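4. Student Project: Cable Pickup From the Floor

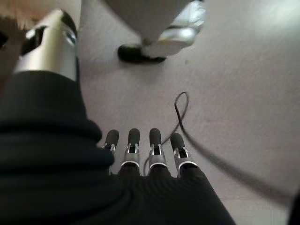
Figure 3. View from the wrist camera during a cable trial. The hand is in its black fabric cover, and a thin black cable lies looped on the floor in front of the fingers.

4.1 Task and setup

The second project in the course was cable pickup. Each student team had to write a controller that would grasp a thin cable lying on a bare floor, lift it, and place it in a tray. Teams shared one hand and booked it in blocks of 40 minutes. The course ran at the Grollside teaching lab and the project began in July.

The cable was dropped by a team member before each trial, so its shape was different every time. Loops like the one in Figure 3 were left as they fell. Teams were not allowed to straighten the cable or move it closer to the hand.

The fabric cover stayed on for all trials. It bunches up over the back of the hand and takes up a good part of the lower half of the wrist view, but the row of four fingertips remains visible in front of it. Two teams asked to trim the cover and were told to work with it as it was. The pale floor gave good contrast with the dark cable, although the fingertip pads are dark as well, and simple thresholding often merged the two.

4.2 Data and grading

The teams logged 376 trials in total. A trial counted as a success if the cable left the floor completely and stayed in the grasp for 3 seconds. Athina Stergiou checked the logs against the wrist video and marked each trial by hand. Trials with missing video were graded from the joint readings alone.

Motion blur was the most common complaint in the team reports. When part of the cable moved, it showed up as a wide gray band, and edge detectors lost it. The Kiline team dealt with this by waiting for a still image before each grasp. The Ragab team kept the hand moving and tracked only the sharp part of the cable. Both methods are compared in Section 5.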